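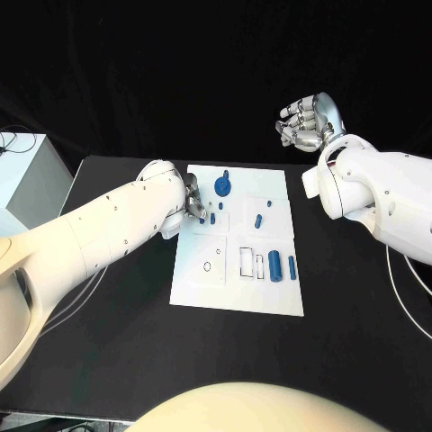 4.2 Sorting loose parts onto a layout

I've spent more of this project on pegs than on anything else, and I'm still not sick of them. When people ask me whether robots are ready for shop-floor work, they usually have the big stuff in mind (welding, lifting, driving pallets up and down an aisle), and my answer is always to hand them a small peg and ask them to put it somewhere exact. Figure 4 gives the flavor of it: small blue pegs, a gear-shaped part, cylinders of different sizes and a thin rod, with black outlines marking where things could go. A new hire at a bench gets this in one sentence. Getting a machine to the same place took us from March to the end of summer, and I wouldn't call it finished!

The task comes from a real chore. Our partner shop, Carvalho, puts together small repair kits, and before a kit is bagged the parts get laid out on a printed sheet so that a missing one shows up right away. It's dull work and hard on the neck. Two earlier systems had been tried on it. Perkidix used a fixed arm with a feeder tray, which was quick as long as the tray was loaded correctly -- and loading the tray was, of course, the chore. Plirero went the other way and tried to learn everything from recorded motions, and got lovely smooth reaches that closed on thin air whenever a part had been nudged.

We landed somewhere in between. The policy picks one part, commits to one target, and looks again before it lets go. That last look costs time (a lot of time, if you're standing there waiting for lunch) but it's the single change that helped us most. Without it the arm would set a peg down a finger's width off and carry on to the next part as if all was well. With it, the arm gets a chance to fix its own near misses, which people do so automatically that I'd never thought of it as a step until I had to write it down.

Training used 3,000 recorded placements, gathered in the lab we share with the Zilthorpe group. We held out 9 layouts for testing and gave every part up to 5 tries before marking it as a failure. I'll be blunt about the split: big cylinders were easy, rods were so-so, and small pegs were miserable. Most peg failures happened at release. The fingers open, one of them drags a little, and over goes the peg. We tried softer fingertips, slower opening, and a tiny lift before opening, and the lift is the only one we kept.

Figure 4. Kit layout task. Blue parts and printed target outlines on the work surface.

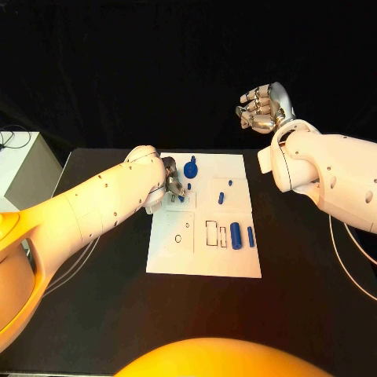

Deolinda Vilela objected, after reading a draft of this section, that I was grading the arm on the wrong thing. A fallen peg costs a worker half a second, she wrote in the margin, and a peg put on the wrong outline costs a whole kit, so why was I counting them the same? She's right, and it stung a bit. We went back and scored the two separately, and the picture got friendlier: wrong-target errors were rare, and nearly all of them came from mixing up two pegs of close to the same length. Toppled pegs made up the rest.

So, can the machine do the chore yet? I'd say it can do a good deal of it next to a person, with somebody nearby to stand a peg back up and move on. I wouldn't leave it alone overnight. Clementina Correia thinks I'm being too gloomy here and points to the runs where every part went down on the first try. Those runs exist, and I enjoyed every one of them, but a shop manager has to plan around the other kind.

There's also the question of speed, which I've been dodging. Our arm is slower than a person on every layout we tested, and the extra look before release is a big part of that. Skipping it for the large cylinders seems safe -- we haven't run enough of those trials to report them, and they're left for Section 5.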